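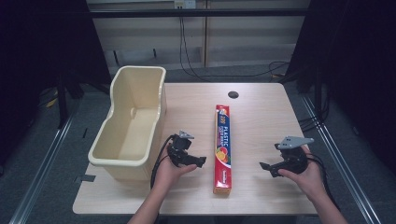
Does a tub really fix a kitchen drawer?

I keep reading that everything long and awkward should live in an open bin. Cling wrap is always the test for me. The red box with the fruit on it is far longer than it is wide, and it slides under whatever else is in the drawer.

So I'm trying a cream plastic tub with a dip in one side. Fasil swears by his. He has 30 of them – I have seen his cupboards and I still couldn't find the foil.

I'll give it until September. My guess is the tub fills up with takeaway menus and the cling wrap goes back on top of the fridge.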